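Talavera Institute Extends Household Task Collection to Waste Handling

13th September

The Talavera Institute for Applied Automation has added waste handling to the set of household tasks it records for Kekasano, its program for training two-armed robots by example. Recording began this month in the furnished rooms on the ground floor of the Grurnileck building and is expected to continue into November.

Kekasano collects demonstrations, in which a trained operator guides both arms of a robot through a task from start to finish. Camera views and arm movements are stored together, and a learning system is later trained on the combined record. Earlier parts of the program dealt with folding towels, sorting cutlery and putting groceries on shelves.

The new part covers four activities: placing a bag in a bin, drawing the edge of a bag over a rim, picking up small scraps from the floor, and taking a bag down from a wall hook. The institute plans to record some 300 demonstrations across the four, shared among the operators on the rota.

"Thin plastic is a difficult material for this kind of learning," said Consolacion Macaraeg, who directs the program. "A towel can be laid flat and will more or less stay where it is put. A garbage bag takes a new shape each time it is touched, and it reflects the ceiling lights back at the cameras. We want the training set to contain a great many of those shapes."

For that reason, operators have been asked to leave the material as it falls between attempts. Bags may be bunched, spread out or folded over one another when a recording begins, and scraps may be left anywhere the arms can reach. The wall hook stays at the same height throughout the present series. Its position will be changed in a later one. 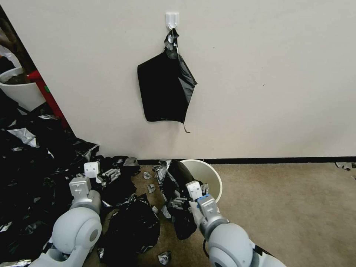
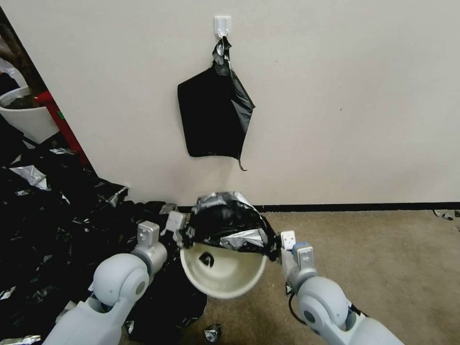
Kekasano recordings in the Grurnileck building: the right gripper holds a fold of bag at the edge of a trash bin (first picture), and the two grippers work at a white bowl with black plastic over its rim (second picture).

Each demonstration is limited to 5 minutes. An operator who reaches the limit stops, marks the attempt as incomplete and starts again. Incomplete attempts are kept. According to the program's recording guide, they are to be stored separately and may be used to teach the system to recognize when a grip has slipped or a bag has caught on something.

Operators complete 20 hours of training before their recordings are accepted into the collection. Rowena Tolentino, who schedules and reviews the sessions, said that the waste handling tasks had required a change to the training course.

"New operators tend to pull," Ms. Tolentino said. "With cutlery that does no harm, but a bag will stretch or tear, and the movement that gets recorded is one we would not want the robot to repeat. We now spend the first session on nothing except opening and closing the grippers on loose plastic – slowly, and with both arms in use."

Recordings are reviewed within a week. Reviewers check that the camera views and the arm data line up in time, that the task has been labeled correctly, and that no person other than the operator has come within reach of the arms. A written description is attached to every accepted recording, giving the order of the steps in plain language. Labels from the earlier household tasks have been revised so that the same verbs are used throughout the program.

The arms are controlled through Floltero, the institute's own operating software. A revised version was installed ahead of the present series and gives operators finer control over the closing force of the grippers. Recordings made with the previous version remain in the collection and carry a separate version label.

The Grurnileck rooms will be closed to general visitors while recording is under way. Staff of other departments who wish to observe a session may apply in writing to the program office. Applications to join the operator rota are accepted from employees and from students enrolled at the institute, and prior experience with robots is not required. The next training course has 40 places – successful applicants will be notified before the end of the month.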